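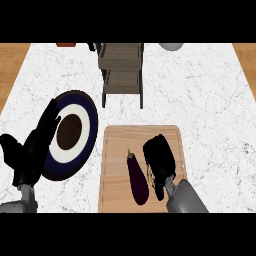 Comparing hands in the simulated kitchen: your questions

October, by Gerrit Kramer

What are you comparing, exactly?
Two robot hands for the same pair of arms, the Joltach and the Onerier. We run both in our simulated kitchen, with an aubergine on the chopping board and a plate beside it, and we see how each copes with picking the aubergine up and setting it down again on the plate. It's a humble little job, I know, but I've grown very fond of it!

Why an aubergine?
It's smooth, it's fatter at one end than the other, and it has that stubby stalk, so a hand that grabs it any old how tends to tip it over. We started with plain blocks and both hands did so well that we learned next to nothing.

How many runs have you done?
600 for each hand, split across 13 starting positions. Kuo-hua Lo chose the positions and I'm afraid he was rather cruel with the last few – the aubergine ends up very close to the board's edge.

Which hand is winning?
The Joltach is steadier on the lift and the Onerier is gentler on the way down. If you pressed me I'd say Joltach for most people, but do try both if you possibly can.

Does the black hand hide the aubergine from the camera?
Sometimes, yes, and a dark hand over a dark purple vegetable is a proper nuisance. We tried three camera heights in Kivi, our simulator, and settled on the middle one. The highest saw more of the board but lost sight of the thumb.

Do I need a fast computer?
Not really. Mine is quite elderly and gets through almost 11 runs an hour, so I set it going at teatime and look in the next morning.

Can I use my own controller?
Please do. We use Skesanero for both arms, mainly out of habit, and you can swap it in the settings file – just keep the same speed limits for both hands or the scores won't be comparable.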